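Home | Projects | Bench notes | Links

Last updated 20/04/2026

Drive removal, part 4

The arms are going back to pulling hard drives out of desktop towers. We stopped in December when the old jaws kept slipping off the drive handle, and I spent the break redrawing them. Nimal Mollah cut the new plates at the Clorgate workshop and only charged me for the metal.

The code still lives in the Skurnis folder for anyone following along. I changed the approach height and slowed the last 16 mm of travel. Logged grips so far are 2418, and 2361 of those were counted as good. Most of the bad ones came before I fixed the wrist offset. 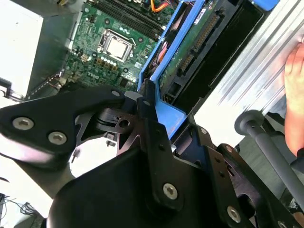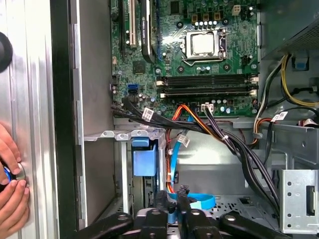 Blue plastic drive hardware inside the tower in both of those. 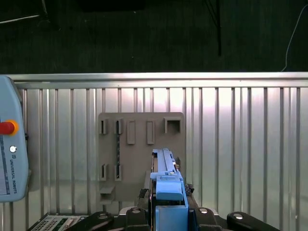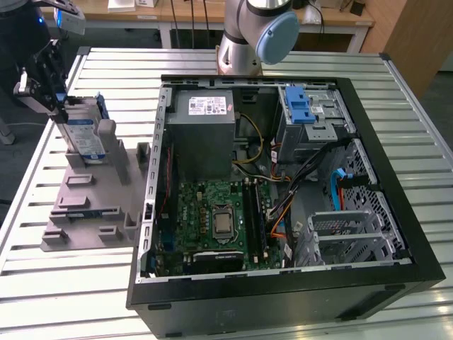 How do you teach the arm where the drive is?

I move it there by hand, save the position, and repeat for each model of case. It takes an evening per model. Vision would be faster once it worked, but I haven't got the time to write it, and saved positions are fine as long as the case sits against the stops.

Next job is the cable unplugging, which I've been putting off. SATA plugs with the metal clip are the worst of them. I also want to reprint the fixture in a grey that doesn't show every scuff, and sort out the cable runs behind the table.

Files are in the usual spot under Rendia. Let me know if the link is dead again.

Contact | © Nimal Mollah and the Hassanpour shed | Back to top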